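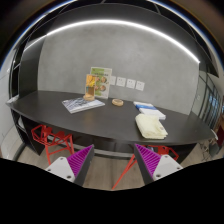 The arm closed on a hand. Get that out first, because everyone at Bramel gets to it eventually and then goes quiet. Bruised thumb, no break, back at work after lunch. But the arm, a Tuton on a rolling base, was supposed to be clearing a table at the time and it closed a good second after it should have, on somebody who'd reached in to fix what looked like a missed grab. I talked to the engineer who runs the table work at Bramel, mid afternoon, at the Retamal site in Celenby, between sessions. She kept one eye on the long black table the whole time. Brochures on a stand, a big flat book, the little round wooden dish, a pile of white booklets with a folded cloth up against it. Red chairs pushed in underneath. "The cloth is the one I worry about," she said. "The dish, you miss it, you see you missed it. A cloth you can half get."

Quick background for anyone who skipped the earlier pieces. The Tuton learns from recordings. A person holds a two finger gripper with a camera on it, does the job by hand, and the recording has the video plus how wide the fingers were open at each moment. Bramel had 4000 of those from table work when the accident happened. The arm trained on them was, by all accounts, pretty good. "Embarassingly good for a while," she said. "We'd stopped standing near the button."

So what broke?

"Clocks. It's so dumb. The camera has one and the finger sensor has one, and they're supposed to line up when you switch the tool on. They did line up. Then they walked apart."

The longer the tool stayed on, the worse it got. Short session in the morning, fine, nothing you'd notice. Leave it running through a break and by late afternoon the video said the fingers were touching the thing and the sensor said they were still wide open. The worst recordings were off by up to 30 frames, a full second. The software that's meant to catch this only checked the two clocks at the start of the file. Which were corrected at the start of the file. So it passed everything.

"It was checking its own homework," she said. Then she asked me not to use that, then said fine, use it.

I asked how you get from bad timing in a file to a squashed thumb. She was patient about it. The arm had seen mostly good recordings and some where the fingers arrive, sit there, and close late. It learned both. On stuff that looked like the good ones it closed on time. On soft flat things, which happened to get recorded late in the day because nobody likes doing them, it would arrive and wait.

"And from outside a wait looks like a failure. You think, oh, it's stuck. And a person's natural thing is to go help."

The technician reached in to nudge the cloth. Fingers closed. The arm did not stop, and this is the part she's angriest about, because the force limit was on and set and working. It just was set for booklets. A stack of booklets needs a real squeeze or it fans out on you, so somebody had raised the limit back in November for that one job and it stayed raised.

"I signed that," she said. "There's a form. I signed the form. It doesn't have a line for putting it back."

Does now.

They pulled the arm that same hour. Then came the recordings. She wanted to throw all of them out and got talked down. What they did was go through by hand, matching the moment the pads touch an object on video with the moment the sensor shows the fingers stop closing. Pads are ribbed and purple so you can at least see them, she said, small mercies, although against a black tabletop the dark objects were still miserable to judge. It took weeks. In the end 509 recordings were bad enough to drop. Some others got shifted back into line and kept, she wouldn't give me that number, says they're still arguing over where the cutoff goes.

"If I had it to do again I'd drop more. Fixing them felt thrifty. Then you spend a month wondering wether you fixed them."

Retraining used 2000 from the clean pile, to begin with, and the new version is slower. Everybody complains. She likes it slower.

Other changes, as she rattled them off: the tool gets switched off and on between tables. Both clocks are checked at the end of the file as well as the start. Soft things get recorded in the morning. The force limit goes back to low by itself when the arm changes jobs, and raising it takes two people. And the arm has a light now that stays on whenever it intends to move, even if it's sitting dead still. That last one was the technician's idea.

"That should've been there from day one. A machine that's waiting and a machine that's off look the same. I knew that. I've known that for years, I've said it in talks."

Did Tuton's own safety stop do anything? No, she said, and it shouldn't have, by its own rules. It looks for the arm hitting something while it travels. The arm wasn't traveling. Closing fingers is a separate thing with separate limits, and she thinks a lot of places running these haven't noticed the gap. Bramel wrote it up and sent it over. They'd had a reply the week I visited, polite, more questions than answers.

I asked if the technician still works the tables. Yes. Same table some days. Won't reach in for anything, and neither will anyone else, there's a pair of plastic tongs for that.

Last thing I got before she had to go: was she confident in the clocks.

"In those two, yeah," she said. "We're adding a third sensor next month."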